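Sorting loose wire by colour, or how to empty the drawer you've been avoiding

Filed under: Small Spaces / Skarnard workshop notes

Every household that has ever mended anything owns a drawer of wire. Ours began as a tidy affair and ended as something you could have stuffed a cushion with. When the drawer at Skarnard finally refused to open more than the width of a hand, we gave up shouting at it and sorted the lot into small baskets by colour. It took an afternoon, and it has stayed sorted since June, which in this building counts as an era.

The method is for thin hook-up wire: the bendy stuff you use for model railways, doorbells, school projects and lamps that run off batteries. It isn't for mains cable. If what you've got came out of a wall, put it down and read a different page.

What you'll need

A clear bit of floor or table with a mat on it. A patterned mat is prettier but a plain one is kinder to your eyes, as you'll find when you go looking for a short end of white on white dots.

Small plastic baskets with mesh sides, one for each colour you own a lot of. Ours are the shallow rectangular sort sold for pencils and hair clips.

A pair of side cutters, some paper tape and a pen.

A jar for offcuts.

Tea, made beforehand. You won't want to get up halfway.

Step 1. Tip it all out

All of it. The temptation is to pull out one nice red length and feel you've started, but you'll only drag the rest along behind it. Upend the drawer and give the heap a gentle shake from the top so that batteries, screws and the key to something you no longer own can fall out of the bottom.

Step 2. Find the ends

Wire doesn't tie itself in proper knots very often. It mostly hooks and leans. Pick one colour, find a loose end and follow it back with your fingers, lifting loops off it as you go. Never pull. Pulling turns a lean into a knot, and then you have a hobby.

If a length won't come after 4 minutes, cut it. I say this as someone who once spent most of an evening rescuing a piece of green that was worth less than the biscuit I ate during it.

Step 3. One colour at a time

Take out all of one colour before you touch the next. It feels slower and it's a good deal quicker, as your eye stops dithering. Start with whatever shows up best against your mat and leave black until late. Black and dark blue deserve decent daylight; under our workshop bulb they are the same colour, and I've wired a doorbell on that basis.

Step 4. Into the baskets, loosely

You'll have seen those workshops where each wire is wound into a perfect coil with a little strap. Good for them. For anything thin, a loose heap of a single colour is fine. It lifts out without much fuss, and you'll keep it up, whereas coiling lasts until the first time you're in a hurry.

Set the baskets side by side along the back of the space, and keep the front clear for the colour you're working on. If you can match basket to wire, do. Blue in a blue basket needs no label. For the rest, a scrap of paper tape with the colour written on it will do, even if it looks daft on something you can see straight into.

Step 5. Measure only what's worth measuring

Anything under 7 centimetres goes in the jar. Anything over 400 goes round a bit of card with its length written on it, as it's the one you'll need whole some day. Everything in between can take its chances in the basket.

Step 6. Give it a home you don't mind looking at

We stuck leftover strawberry wallpaper round our sorting nook — three sides of it, very pink — on the theory that nobody dumps a tangle of cable in front of fruit. The theory has held up better than the paste. A cupboard shelf does just as well.

Keeping it that way

New wire goes in the right basket the day it arrives. If you're hopeless at this (I am), put one spare basket at the end of the row for "don't know", and empty it when it's full. Ours is known as Clustska, after the noise a colleague made on treading in it.

And when you've used a length and have some over, drop it back on its own colour. It takes a second. I've managed it 14 times so far, and I'm told a habit is forming.
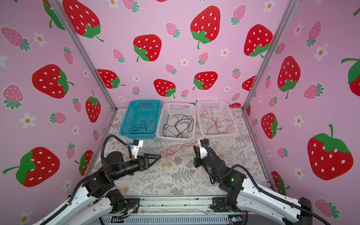

Red still on the mat, blue and black already in their baskets.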